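Nadlow Fit Finder review: is the bra size calculator any good? 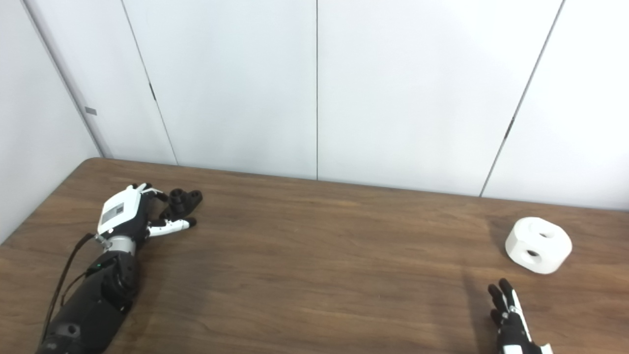 What it claims

Nadlow says its Fit Finder can work out your bra size, or a celebrity's, from red carpet photos and a height. The database lists 3259 actresses and singers, each with a tidy row of measurements. I paid for a month in January and came away unconvinced.

Where the numbers come from

Good question. The page for soap actress Leokadia Żak gives her bust to the half inch, with no source. Elfriede Fuchs, a stage actress with a career going back 40 years, gets one set of measurements for her whole life. I wrote to support and got a link to the FAQ, and the FAQ says "public information."

Trying it on myself

I ran my own details through it 3 times and got a different cup size each time – same height, same tape measure, same evening. The rival site Wemska at least gave me the same wrong answer twice.

Worth paying for?

The search is fast and the style pages are fun to scroll. As a guide to buying underwear, no. I canceled, and the confirmation email still recommended a size I have never worn.

2 out of 5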